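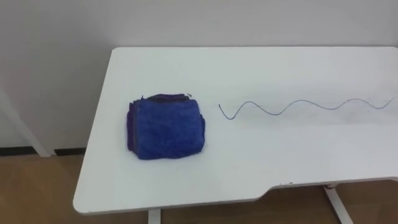
# The Folding Room at Billey

The linen service at Billey occupies the ground floor of a former grain office, two doors from the railroad station. Its principal room holds shelves on three sides and a long run of tables down the middle. Every towel, bath sheet and washcloth used by the guesthouses of the Trarkthorpe valley passes over those tables before it goes back into a guest's hands. In a busy week the total reaches 3000 pieces.

The service was established by the guesthouse owners themselves. Before that, each house did its own laundry, and standards varied widely. A visitor staying one night at the Lindemann and the next at the Porero might find a towel rolled, hung, pressed flat or left in a basket on the landing. The owners agreed to share one wash, one stock and one method of folding. Membership now stands at 19 houses.

Killian Riviere has managed the folding room for six years. He came to it from hotel housekeeping and brought with him a strong view that folding is skilled work. New staff spend their first days on a single item, the hand towel, and are not moved to larger pieces until their stacks hold a straight side when carried the length of the room.

"A towel remembers how it was folded," Riviere said. "If the first crease is crooked, you will see it in every layer after that. We ask people to slow down at the first crease. They can be as quick as they like after that."

## Thirds, then halves

The method used at Billey is plain. A towel is laid flat with the label facing down, and the long sides are brought in by thirds. The piece is then folded in half, and in half again, so that the last fold faces the person who will pick it up. Raw edges and labels stay inside. Bath sheets receive one additional fold because the guesthouse shelves are shallow.

Stacks are built with the heaviest cloth at the bottom. Mixed stacks, in which several sizes and colors travel together as a set for one room, take more care than uniform ones. Thick terry pushes outward at the corners, and a thinner cloth placed beneath it tends to creep. The staff are taught to press the top layer once with both palms and then leave it alone. Repeated smoothing drags the upper cloth out of line with the rest.

Some unevenness is accepted. The service does not iron towels, and the inspection sheet makes allowance for shallow creases and soft edges. It makes none for stains, pulled loops or a missing label.

## The case for dark colors

White linen was the rule in the valley for decades. The change to color began with the Porero, where walkers returning from the peat trails had ruined a season's worth of white towels. The house ordered a small quantity in navy, and found that it was replacing far fewer of them. Other members followed. The shared stock now includes royal blue, purple, charcoal and black, along with white for the houses that still prefer it.

Dark towels bring their own demands. They are washed separately for the first several cycles, in cool water and with a reduced measure of detergent. Fabric softener is not used on any towel, as it leaves a coating that reduces absorbency. Lint shows readily on black and purple cloth, and those loads are shaken out by hand before folding.

Color also serves as a sorting aid. Each house has chosen a pairing, and a set made up in the wrong shades is noticed at once by the drivers. The Lindemann takes blue over purple. Riviere keeps the full list pinned inside a cupboard door, with corrections in pencil going back to his first year.

## Retired stock

A towel at Billey remains in service for nearly 53 washes before it is set aside for review. Those that are still sound return to the shelves. Thin or frayed pieces are cut down for cleaning cloths, and the remainder goes to the animal shelter in Trarkthorpe, which collects on the first Monday of each month.

The next full count of the stock will take place in April, when the guesthouses reopen their upper floors and place their orders for the walking season.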